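Speaker notes: Teaching a robot to do the team laundry
Student project night, 28/04/2025
Nga Phùng, Tukbridge robotics club

1. Opening
Say hello, thank the parents for the lifts home. Ask who folded something today. Wait for the hands! Then ask who enjoyed it.

2. Why kit folding
We had a long list in September and nearly went with stacking blocks. I'm so glad we didn't. A block is the same shape every time you look at it, but a shirt is a new shape every time you put it down, and that's what got everyone arguing over the whiteboard (in a good way).

3. How we teach it
Students steer the two arms through the job and we record the lot. We have 281 recordings so far and we'd love to reach 600 before the finals. Mention that Kim is the name of our program, so people don't go looking for her in the audience.
Slow down here, the younger ones will want to know how the steering feels. (Like wearing oven mitts on somebody else's hands.)

4. What the robot has to work out
Leave both slides up for a good minute. Ask the room where they would grab first, and take four answers before giving ours.

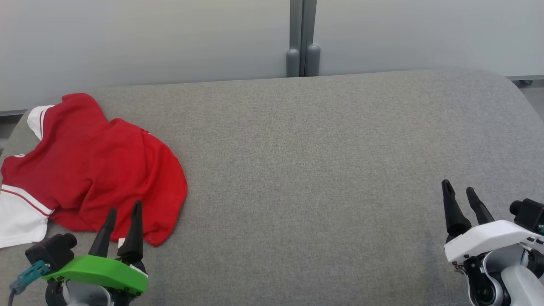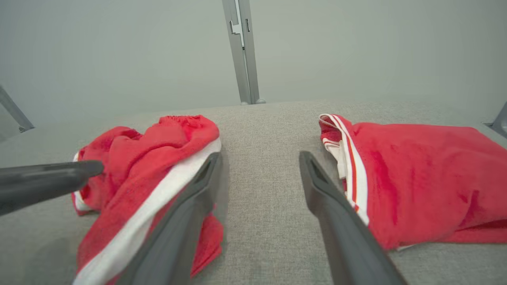

Red kit with white trim on the grey cushion, in both slides.

5. What went wrong
Tell the Drosuvska story: our first away demo, different lights, and Kim spent the whole session picking at one sleeve. The crowd cheered anyway. We went home and recorded 198 new tries under every lamp we could borrow, my favourite weekend of the year.

6. Join in
Sign-up sheet is by the door. No coding needed, just patience and a bit of colour sense for the labels. Thank Grestex for the workshop space. Questions, then over to the drone group.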